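Flumeck Control Software, Two-Arm Cell
Set-up Guide
Section 5: Recording and Replaying a Two-Arm Task

This section covers the Flumeck recorder, the step editor and the replay tool. It assumes that both arms are bolted down, homed and visible in the device list (Section 3), and that the fixed camera has been calibrated to the table (Section 4). If either arm shows as "stale" in the device list, go back to Section 3 before you continue.

The worked task in this section is laundry_hang. One arm works at the tray, the other works at the drying rack. The same steps apply to any task where the arms share a table.

5.1 Before you start

You need the following:

- Flumeck running on the cell computer, with the Zotora driver loaded for both arms
- A saved camera calibration for this table
- A task folder with write access
- Enough free disk space. The recorder stops by itself when less than 20 GB is left and writes "disk low" to the log.

CAUTION: Keep the stop button within reach whenever the motors are on. Pausing a recording in the software does not cut power to the motors.

5.2 Create the task

1. Open Flumeck and choose Task > New.
2. Type a short name in lower case, with underscores and no spaces. The name becomes the folder name and cannot be changed later from inside the program.
3. Under Arms, tick Left and Right. The order in this list sets the order of the joint columns in the log file.
4. Under Camera, choose the fixed camera. Leave the image width at 1,920 unless your model was trained on something else.
5. Under Zones, choose Draw New.

5.3 Draw the zones

Zones tell the planner which part of the table each arm may enter. A zone is a flat outline on the table with a height. Flumeck uses three kinds.

Own zone: only one arm may enter.
Shared zone: either arm may enter, one at a time.
Blocked zone: neither arm may enter.

1. In the camera view, click the corners of the tray area. Click the first corner again to close the outline.
2. Set the type to Own and the arm to Left.
3. Draw an outline on the open table between the tray and the rack. Set the type to Shared.
4. Draw an outline around the foot of the rack. Set the type to Blocked and set the height to just above the raised edge of the foot.
5. Draw a second outline over the same area, starting at the height where the first one ends. Set the type to Own and the arm to Right.
6. Click Check Zones. Overlaps are shown in yellow. Two outlines may overlap on the table as long as their heights do not.

Note: The outline is drawn on the table plane. Anything that stands up from the table will look shifted away from the camera. Draw around the foot of an object, then use the height box to cover the rest.

Note: Cables are not part of the arm model. The planner does not know where they are. Move each arm slowly through its full range once by hand and watch that the cable loops stay clear of the grippers and the rack.

5.4 Set the cloth detector

The Kassab detector finds cloth in the camera picture and gives each piece an outline and a score. It does not need to know what kind of garment it is looking at.

1. Open Perception > Cloth.
2. Set Search Area to the tray zone.
3. Turn on Live Preview. Each piece found is drawn with a colored outline.
4. Raise the Minimum Score until stray outlines on the bare tray floor go away.
5. Move the left arm over the tray and check that the detector does not outline the gripper. If it does, turn on Mask Arms. This uses the joint angles to remove the arms from the picture before the search.
6. Repeat steps 2 to 4 with the rack zone as a second search area, under a new name.

Striped cloth is often split into several narrow outlines. If this happens, raise Merge Distance one step at a time. Dark cloth on a dark gripper is the other common trouble, and Mask Arms usually fixes it. If two pieces lie on top of each other the detector may return one outline for both. The planner treats that as a single piece and will try to pick it as one.

Left gripper at the tray, right gripper on the rack side:

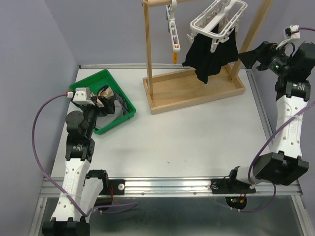
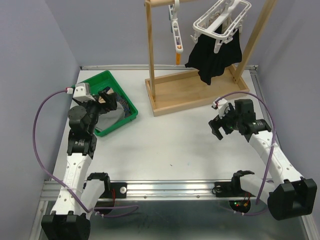
5.5 Record a run

1. Put both arms in the start pose with Arms > Go to Start. Wait for the status line to read "at start".
2. Click Arm Recorder. The joint readings begin to scroll in the lower panel.
3. Check the clock offset for the camera and for each arm. All offsets must be under 5 ms. If one is higher, click Resync and wait.
4. Click Record.
5. Carry out the task with the leader controls. Move at an even pace. Short stops are fine and can be trimmed later.
6. Press M on the keyboard each time a step ends, for example when a piece has been lifted clear of the tray. This places a marker in the log.
7. Click Stop, then choose Keep or Discard.

Markers can be moved in the editor but it is much quicker to place them during the run. If you miss one, keep going and add it later.

CAUTION: Do not unplug a gripper connector while the recorder is armed. The driver holds the last reading it received, and the log will show a gripper that did not move.

5.6 Edit the steps

1. Open the run in the step editor. The markers appear as lines across the timeline.
2. Click the space between two markers and give that part a step name. Use the same names in every run of the same task.
3. Choose which arm leads the step. The other arm is then set to Follow, Hold or Free.

Follow keeps the distance between the two grippers fixed. Use it when both arms hold the same piece.
Hold keeps the arm where it is with the motors on.
Free lets the planner move the arm out of the way if it needs the room.

4. Set an end condition for each step. The choices are Pose Reached, Gripper Closed, Gripper Open, Cloth Seen and Cloth Gone.
5. Save. The editor writes a steps file next to the log and leaves the log itself alone.

For Cloth Seen and Cloth Gone you must also pick one of the search areas from 5.4. If the list is empty, the task was saved before the search areas were named. Close the editor, save the task again and reopen the run.

5.7 Replay in preview

Always replay in preview first. The motors do not move in this mode.

1. Choose Replay > Preview.
2. Set the speed to 20 percent.
3. Click Play and watch the arm models over the camera picture.
4. If a model enters a zone it does not own, playback stops and the step is marked red. Click the step to see which zone and which joint.
5. Correct the step or the zone, save, and play again from the start.

5.8 Replay on the arms

1. Take your hands and any tools off the table.
2. Choose Replay > Live. The speed goes back to 20 percent each time this mode is opened.
3. Press and hold the space bar. The arms move only while the bar is held down.
4. Let go of the bar to pause. The arms hold their pose.
5. When a full run has finished without a stop, the speed limit is lifted in the Replay panel.

A live replay follows the recorded path and does not look for the cloth. If the cloth has been moved since the recording, the gripper will close in the old place. To have the pick point worked out again from the camera, turn on Update Pick Point in the step editor for every step that ends in Gripper Closed.

5.9 Messages

"Zone busy": one arm is waiting for the other to leave a shared zone. If it lasts, the other arm's step has no end condition that can be met.

"No cloth in area": the detector found nothing above the minimum score. Open Live Preview and check the search area.

"Follow distance lost": the grippers moved apart or together by more than the limit. Lower the speed for that step.

"Offset high": see 5.5, step 3.

"Steps file newer than log": shown after an edit. No action is needed.

5.10 Export

Finished runs can be exported in the Jerex format for training. Choose Run > Export, tick the runs to include and pick a folder outside the task folder. Runs with unnamed steps are skipped and listed at the end of the export log.

Section last changed: 2 September 2021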